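Town Clock to Run Again, Residents Warned

Saturday, June 30, 2018

SIRNUM — The clock on the old grain exchange, which has said twenty past four for as long as most shoppers on Teshome Street can remember, is due to start moving again in July. The town council voted 7 to 3 this week to pay for the last of the repairs, after a debate that ran longer than the item before it, which was the entire road budget.

The three votes against came from members who felt the money should go to the public restrooms. One pointed out that everyone in Sirnum has a phone that tells the time, and that none of them has a phone that does the other thing. 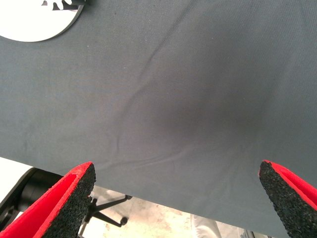 The clock dates from the days when farmers drove in from Ellura on market mornings and wanted to know how late they were. It ran well enough until a cold winter, then ran badly, then quit. Two earlier attempts to fix it ended with the hands in the same place and the town a little poorer. A third was called off when the ladder was found to be too short.

Local habit has adjusted. "Meet you at twenty past four" is understood on Teshome Street to mean whenever you get there, and the bakery across from the exchange has sold a Twenty Past Four bun for years. The bakery says it has no plans to rename the bun.
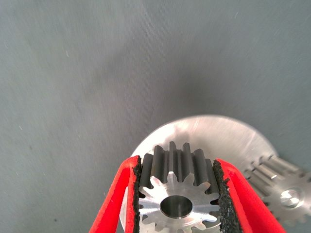
The strike is another matter. Under the plan approved this week, the bell will sound every hour between 8 a.m. and 9 p.m., and will stay quiet overnight. The council received 221 written comments on the bell, a town record. The previous record was held by a proposal to move a bench. Most of the letters were in favor, though a good many of those came from addresses in Ellura, where the bell can't be heard.

People living nearest the exchange asked for a later start on Sundays and were given 10 a.m. They had also asked for a softer bell. The council's reply was that the town has only the one.
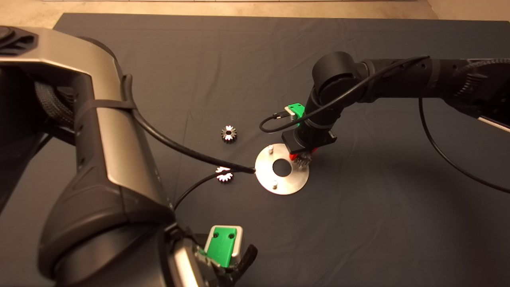

Parking on the east side of Teshome Street will be closed for two days while the hands go back up, with dates to be posted at the library. The Plikumis bus will stop in front of the pharmacy instead. Riders are reminded that the bus schedule has never been set by the clock and will not be starting now.

A switching-on event is planned for the square, with a brass band and 70 folding chairs on loan from the high school. It begins at 4:20 p.m.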